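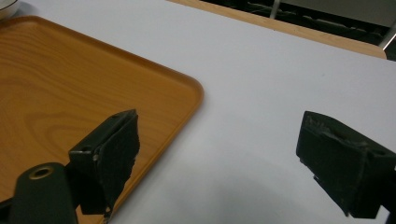
Tabletts, ein Geständnis

Ich habe mich lange für einen Menschen gehalten, der kein Tablett braucht. Tabletts waren etwas für Krankenhäuser, Kantinen und meine Tante, die darauf im Dezember die Plätzchen anordnete wie eine Parade. Ich trug alles einzeln. Wer zwei Hände hat und viermal läuft, kommt auch ans Ziel.

Dann zog Saranya aus der WG aus und ließ mir ihres da. Sechs Jahre hatte sie es benutzt, offenbar ohne je etwas fallen zu lassen. Ich habe am ersten Abend gleich eine Tasse Tee darauf versenkt. Immerhin: Der Rand hielt. Der Tee stand im Tablett wie in einem sehr flachen Schwimmbecken, und der weiße Tisch blieb verschont.

Zum Tisch muss ich etwas sagen. Ein weißer Tisch ist eine Entscheidung, die man an einem guten Tag trifft und an allen anderen abwischt. Kurkuma, Rotwein, der Kugelschreiber von Harish - alles schon da gewesen. Seit das Tablett links am Rand seinen festen Platz hat, spielt sich das meiste Unglück auf Holzmuster ab, wo man es kaum sieht. Die Maserung hat lauter Kringel und Ovale, und ein Kaffeering fällt darin überhaupt nicht auf. Ich hielt neulich einen für Dekor und ließ ihn zwei Wochen liegen.

Natürlich hat die Sache einen Haken. Ein Tablett, das immer am selben Platz liegt, wird zur Ablage. Erst der Schlüssel, dann die Post, dann eine einzelne Batterie, von der keiner weiß, ob sie voll ist. Lakshmi war zum Essen da, sah sich den Haufen an und fragte, ob das ein Altar sei. Danach habe ich aufgeräumt und dabei 44 Cent, zwei Haargummis und einen Garantieschein für einen Toaster gefunden, den ich nie besessen habe.

Jetzt gilt die Regel: Abends kommt alles runter, außer dem, was zum Frühstück gebraucht wird. Das klappt ganz ordentlich, solange kein Besuch da ist und ich nicht müde bin. Die Batterie liegt seitdem auf der Fensterbank.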